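Sleep, or the lack of it

So the clocks went forward and my whole house fell apart. I know it's only an hour. I tell myself that every March, and every March I'm standing in the kitchen on the Monday trying to pour orange juice into the coffee maker. The kids are worse. My youngest was wide awake and singing at 10 at night, and then I had to peel her off the mattress for school like a sticker.

A few of you wrote in after the last newsletter asking how we handle bedtime at our place, and I laughed for a good long while, but then I thought, well, we did learn a couple of things this year, so let me pass them on.

First one came from Filippos Margaritis, who has four kids and somehow still irons his shirts. He told me to quit moving bedtime all in one go. You slide it ten minutes a night for the week before the change, dinner and bath included, and by the weekend you're mostly there. I started on Thursday, which left me three nights instead of seven, so that's on me! Next year it's going on the calendar in red marker.

The second thing is light. We had those thin curtains that came with the house, pretty ones, and they let in every bit of evening sun. I finally hung a dark blanket over the rod with clothespins — very classy — and the difference was huge. I'll buy real blackout curtains when I've got the energy to measure the window. The blanket may be up until summer.

Then there's the bed itself. I used to think a kid's bed should look nice in the room, all plain and matching, and I spent way too much on a set in oatmeal that both girls hated. Now they pick their own sheets, the louder the better, and they get into bed without the usual argument. Cartoon pigs all over a light blue sheet? Fine by me. I'm not the one sleeping on it.
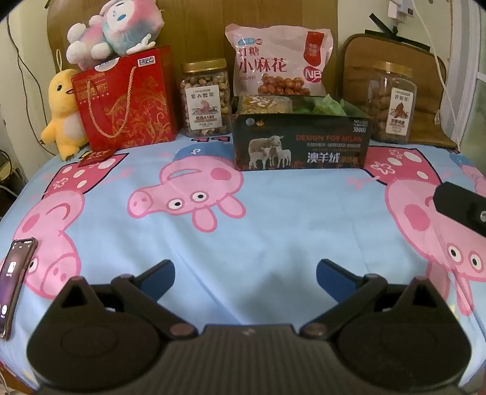

We also buy two of whatever sheet is the favorite that month, so one can be in the wash without tears. I learned that one the hard way, at about 9 on a school night, with the dryer still going and a small person in pajamas sitting on the floor in front of it to keep watch.

What I haven't cracked is the early waking. Cor Claeys swears by a night light on a timer that comes on when it's okay to get up, and his son apparently respects it. Mine would unplug it. If you've got something that works on a stubborn five-year-old, please hit reply and tell me, and I'll put the best ones in the next issue.

Until then there's coffee, and I'm making mine with water this time.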